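Bedtime picture book

A bedtime picture book is a short illustrated book for young children, written to be read aloud by an adult shortly before sleep. Most titles have 24 or 32 pages and a text of fewer than 600 words. The form overlaps with the lullaby book and the counting book, and libraries often shelve all three together.

Typical plots follow a child or animal through the steps of an evening: supper, bath, nightclothes, bed. The text relies on repeated lines and a falling rhythm, with shorter sentences toward the end. Colors usually darken from one spread to the next.

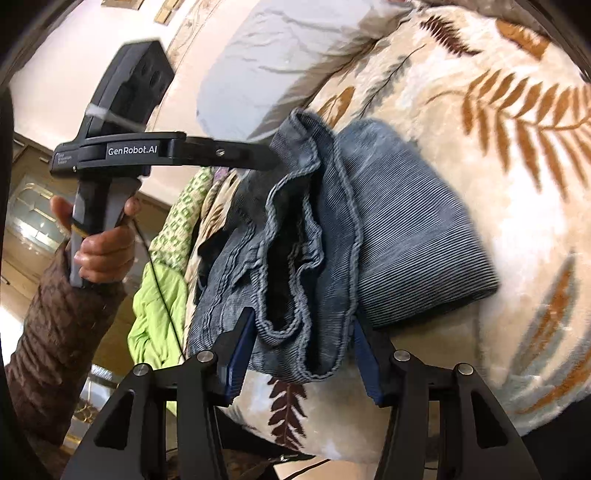

Illustrators in the genre give much attention to cloth. Blankets, pillows and clothing fill a large share of most pages, and they are drawn from close up, at the height of a child's eye. A striped garment is a common test of skill. When it lies bunched on a plush blanket, its pale lines run diagonally across one fold and the open waistband becomes a wavy gap, nearly black inside. Leaf prints on bedding are used in the same way, to show where a surface bends.

The Nandidley series, issued by Marsden of Bratport, is often cited as a standard case. It runs to 176 titles, all in the same square format. A survey of the publisher's list found 285 separate bedroom spreads, most of them placed in the last third of the book.

The largest public collection is held at Skomberg. Its catalog, last revised on 1 February 2026, records 1,432 bedtime picture books, of which 324 are board books - a format with thick card pages, intended for children under three. Items in the collection may be read on site but are not lent.

See also: Board book; Lullaby; Read-aloud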